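June, evening, workshop notebook

Kettle on, radio on, and finally a chance to write up the Covville haul before I forget which box was which. I got there a bit after 7, which is late by Covville standards (the serious dealers are on their second bacon roll by then), but I still came home with more than I ought to have done.

Best of the lot is a wind-up mantel clock with a Baumgart label inside the back door and 3965 pencilled underneath in a lovely sloping hand. A repair number, I think, though Clémence Pichon reckons it could be a stock number from the shop and she has seen far more of these than I have. It ticks for a minute or so if you hold it tipped to the left and then gives up. I haven't taken the movement out yet. Note to self: photograph the hands before touching anything, remember the Allmont clock and the afternoon I lost to it!

Also two odd volumes of a gardening encyclopaedia, both foxed, one with somebody's seed order still tucked in at page 314. They wanted sweet peas, two sorts of lettuce and a marrow. I've put the slip back where I found it – it seemed wrong to separate them – and I'll mention it on the ticket when they go out for sale.

The boards on the smaller volume are loose. Tried wheat paste on the hinge first, far too thin, and it cockled the endpaper slightly. Mixed a second lot with half the water and left it under the flat irons with baking parchment either side. Don't peek until tomorrow. Clémence says to leave it two days, so I suppose it will be two days.

Still to do: wax for the clock case (the dark tin, the clear one goes cloudy in corners), ring Plundow about the missing key, price the buttons, and find out where all my decent brushes have gone. If anyone has borrowed the hog hair one, no hard feelings, but I would love it back.
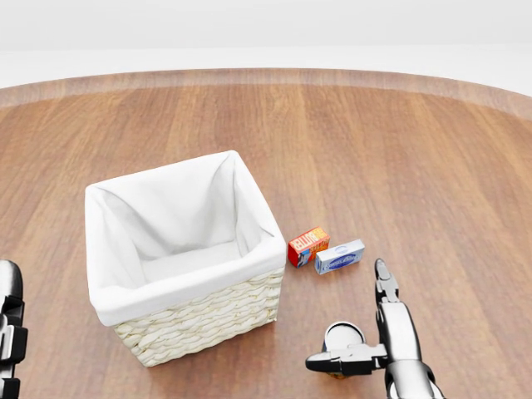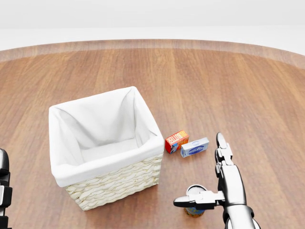

Square basket with white liner, round table, both views.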